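Packing Room Opens in Flivilbridge
30/10/2022

Fedilano has opened a small packing room on the ground floor of the Van Damme building in Flivilbridge. The room handles the company's mail-order line, which until now went out from a shared warehouse across town.

The work there is simple. Each order gets a plain box and a printed card, and the two are checked against the order sheet before they are wrapped and labeled. Fedilano said it chose plain boxes for the whole line – no logo, no colored sleeve – to keep one size in stock for most of what it sells. The cards are printed locally by Cleseo, which also supplies the shipping labels.

Packing is done standing up, at white tables with open floor between them so that people can pass with full trays. A box and a blue and yellow card take up very little of a tabletop, and the company expects to fit more orders on each table once the shelving is in.

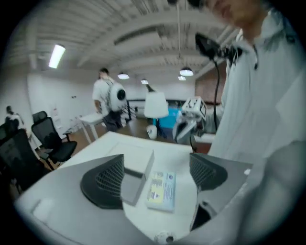 Orders and Pickup

The room sent out 331 orders in its first month. Fedilano has set a target of 890 a month by the end of January, when the second half of the floor is due to be ready. Until then, one corner will stay closed for electrical work.

Local customers can collect orders at the side entrance on the parking lot side. Pickup opens at 9 a.m. on weekdays, and orders are held for 2 weeks. Customers need to bring the order number – a printed copy or a phone screen is fine. Returns are still handled by mail and will not be accepted at the door.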